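Work and Automation, Week 9 handout
3/23/21

Hi all. A few of you asked for the notes from the Hesta visit in one place, so I've typed up what I said in class plus a couple of things I forgot. Please read it before the discussion section, and bring the job sheet you filled in (the one with the two columns).

Quick background for anyone who was out. Hesta is a small packing and finishing shop with 73 people on the floor. They pack housewares for two customers, Flanari and Bouvier, and until November all of it was done by hand at long tables. Then they bought handling arms from a supplier called Prolia, and I got to spend three shifts there asking people annoying questions.

The first thing I want you to take from the case is the difference between a job and a task. Management told me the arms "do the packing." Well, sort of! Packing at Hesta was a whole string of tasks: get the item off the cart, look it over, turn it the right way up, wrap it, box it, label the box, and fix whatever went wrong. The arms took over picking up and placing. The looking-over stayed with people, and so did the fixing, which grew quite a bit. When you read a headline about a job being automated, go back to your two columns and ask which lines moved.

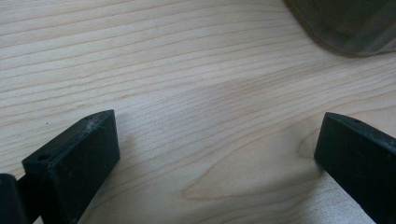
The second thing is pace. Before the change, a packer could work fast for a while, then slow down and chat, and it all evened out by the end of the shift. Now the arm sets the rhythm and the person next to it waits or hurries. Several people told me the work was easier on their shoulders and harder on their nerves, and I believe both halves of that. One woman said she missed being able to get ahead – she used to bank a little time before lunch and enjoy it.

Third, skill. This is where the reading from last week (Chapter 3, the deskilling debate) gets messy, and I'd like you to argue about it. The packers who moved over to tending the arms had to learn when to stop one, how to clear a bad grip, and how to tell a worn fingertip from a badly placed item. That takes weeks to get good at. It didn't come with a new job title, though, and for the first 90 days it didn't come with a raise either. So is that upskilling? I go back and forth on it, and I've been teaching this stuff for years.

Last point, and we ran out of time for it on the day. The people on the night shift heard about the arms when the crates showed up. The day shift had been asked where they should go and how high the tables ought to be. Same machines, same pay, and you would not believe how differently the two shifts talked about them. Look up "voice" in the glossary if you've forgotten the term.

For section, write up to a page on one of these:

Pick a job you've had and split it into tasks. Which ones would you hand over, and which would your boss hand over?

Who at Hesta should get paid for the fixing work, and how would you measure it?

Typed is nice, handwritten is fine if I can read it.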